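Why Are We Still Listening to a Man With No Shoes Budget?

Kids' Corner: Big Old Ideas
by Anju Gautam

Suppose you had a teacher who never gave you a worksheet. Sounds good so far. Now suppose he answered most of your questions with another question, and every so often told you your manners needed work. Less good. That was life with Confucius, who taught in China more than 2,400 years ago.

In Chinese he is called Kongzi, or "Master Kong." "Confucius" is what Europeans made out of a longer version of his name when they tried to write it in Latin. He never heard the word in his life. If you had yelled it at him across a street he would have kept walking.

What did he do all day?

Mostly he talked. He had worked at ordinary jobs when he was young, and the stories say that one of them was looking after farm animals. Later he wanted to advise rulers on how to run their states. He traveled for years from one state to the next, offering advice. The rulers were polite about it and then did what they had been planning to do anyway. You may know this feeling if you have a little brother.

His students stuck with him, though. After he died, they and their own students gathered up the things he had said. The result is a book called the Analects, or Lunyu in Chinese. "Analects" is a fancy word for bits and pieces that have been collected. Your junk drawer is a sort of analects.

The book has 20 chapters, and it does not tell one long story. You get a saying, then a short chat, then a complaint about somebody's behavior, then a saying about something else. Some parts are only one line long. For many centuries, students in China had to learn it by heart, including the parts they didn't understand, which their teachers promised would make sense later.

Today there are easier ways in. You can find the Analects with notes, with pronunciation help, and with cartoons. 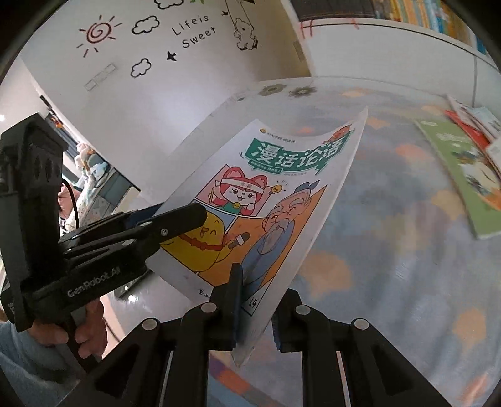 A comic-book Analects. The big white characters say "Chatting About the Analects."

So what is in it?

Here is the most famous bit. A student asks if there is one word a person could live by. Confucius offers a word that means something like "putting yourself in the other person's place," and then explains it: Don't do to others what you would not want done to you. Try it at lunch. It covers almost everything, including the thing with the straw.

He also said that if you learn without thinking, you'll be lost, and if you think without learning, you're in danger. The first kind of person can recite the whole chapter on volcanoes and has no idea what a volcano is. The second kind has a brilliant plan for building one in the kitchen.

And he said that when you know something, say you know it, and when you don't, say you don't. Grown-ups find this one very hard. Watch them when someone asks for directions.

Words to know

Sage: a very wise person, usually drawn with a beard.
State: in this story, a piece of old China with its own ruler.
Saying: a short thought that people repeat.

Try it yourself

Write down 4 things that someone in your family says all the time. Leave out the name and see if the rest of the family can guess who it is. Keep the paper for 30 years. "Who left this door open" may look wiser by then.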